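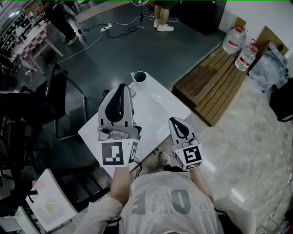 Farzana says the rye starter smells like green apples this morning and wants to know if I changed the flour. I did! Jan 18, 2019, first feed on the Gilani stoneground, and what a difference. It doubled before lunch, which the old bag never managed in this cold room.

Test loaf went in at 1,000 g of dough, 20 minutes with the lid on. Crust came out dark and blistered, crumb a little tight near the base. I think I shaped it too soon — the dough still had some stretch left in it and I got impatient.

Girish tried a slice with butter and went back for two more. He thinks the salt is low. Farzana thinks it's perfect, so I'm leaving it alone until they agree.

Tomorrow: same flour, longer rest, and a second jar fed with the Halau white so we can compare the two side by side. Really want to see whether the apple smell carries over.

Scale no. 57 is drifting again, use the one by the sink.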